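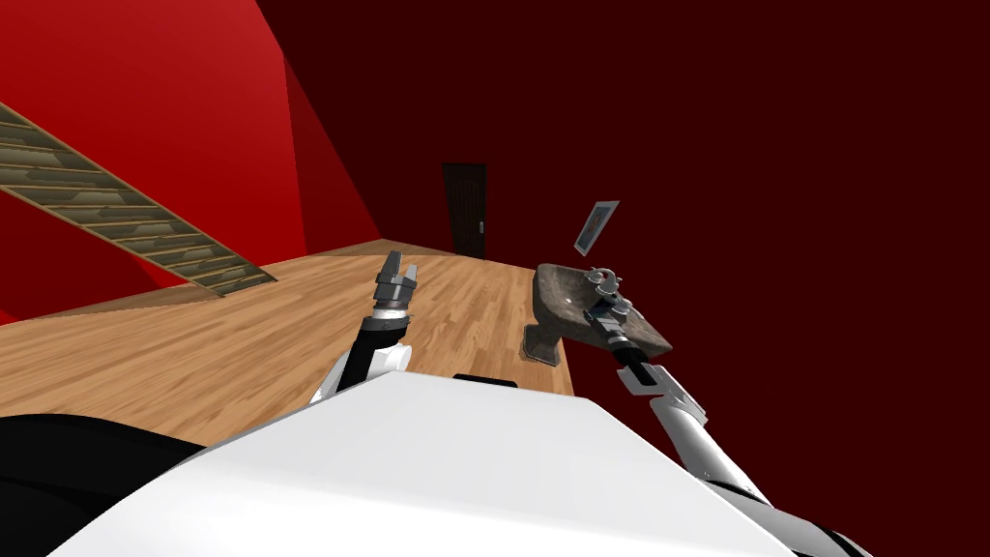

A simulated robot lifts a slab of stone with its right gripper in one of the practice rooms. Rendering: Roruner

Talavera hands the heavy stuff to robots, on screen first

Jan 3, 2023

I spent a morning at Talavera, the stone yard, and hardly anybody was lifting stone! The crew was huddled at a monitor, watching a two-armed robot do it in a make-believe room with red walls and a staircase.

The software is from Roruner, and the plan is to have a real machine on the floor by April. The yard moves some 581 pieces a week, nearly all by hand right now, so you can guess how people's backs feel.

Berenice Valdovinos has cut and stacked there for years, and she's now one of 2 workers training to run the robot (they get a small raise, which she was happy to tell me about). "I like the work, I just don't like what it does to my shoulders," she said. She's less sure about the night shift, where four jobs are being rewritten and the new hours still aren't settled.

Management told me no layoffs are planned. The crew wants that in writing, and the two sides meet again later this month.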